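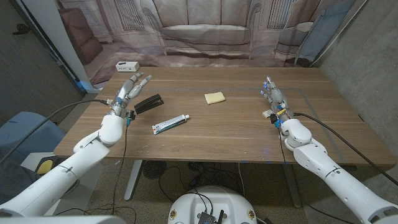
Pimow 9 is out, and I've had it running since breakfast

I get a lot of release notes in my inbox, and most of them I save for a quiet afternoon that never comes. The one for Pimow 9 I opened right away, mostly for a line halfway down: "grasp planner now keeps its candidates between cycles." If you've spent any time with Pimow you know why I put my coffee down. If you haven't, well, it's the planning software that Etora puts out for two-armed setups with fingered hands, and until this week it had the memory of a goldfish.

In the old version, every time the camera sent a new picture, the planner threw out everything it had worked out so far and started over. Ask it to pick up a stapler and it would choose a nice grip across the middle, start moving, get a new picture, decide the back end looked better, and change its mind in midair. You'd get this funny little wobble in the wrist. I got so used to the wobble that I stopped seeing it (visitors always saw it).

Version 9 holds on to its best 12 grips per object and only rescores them when something has really moved. There's a setting for how much movement counts, called hold_margin, and the default is fine for things that sit flat. I turned it up a notch for soft stuff. Sponges and squeeze tubes change shape as soon as a finger touches them, and with the default the planner still got jumpy on me.

The other big piece is arm choice. Before, you had to tell Pimow which arm should go for which object, or write your own rule, and my rule was a mess of if statements that I'm very happy to delete! Now it looks at both arms, works out which one has the easier path, and also checks whether the other arm is going to be in the way. That last part is what I'd been asking for since December. You can still force left or right if you want to, and the old config lines keep working, although you'll see a warning every time you start up.

Planning time is down too. Etora's notes say a two-arm plan should come back within 200 milliseconds on the recommended machine. Mine isn't the recommended machine, it's older and it has too many browser tabs open, so I won't argue with them over it. It feels quicker. The pause between "I see it" and "I'm going" is short enough now that I've stopped reaching for the log window.

A couple of things to watch before you upgrade. The Shukla plugin, the one a lot of us use to turn camera pictures into object outlines, needs its own update first, and if you do it in the wrong order you get an error that talks about a missing license and has nothing to do with licenses. I lost most of an hour to that. Also, saved scenes from version 8 have to be converted. The converter went through my 1,643 scenes without a complaint, but it renamed every object to lowercase, and a few of my scripts were picky about capitals. Back up your folder, is what I'm saying.

Finger control is mostly the same as before. There's a new preview that shows where each fingertip is supposed to land, and I like it a lot, but you still can't drag a fingertip to a different spot by hand. The notes list that as planned, with no date next to it.

Jundska, the free simulator that most people pair with Pimow, doesn't support the new grip memory yet. You can run it, it just behaves like the old planner in there, wobble and all, so don't compare the two and file a bug like I did. (Sorry, Jundska people. I closed it.)

The download is on the usual page and it's free if you already have version 8. Anybody on 7 or older has to go through 8 first, so set aside an evening. I'll be trying the handover mode next, where one hand passes an object to the other, and I'll post the settings once I have a set I trust.

Posted 2023-05-30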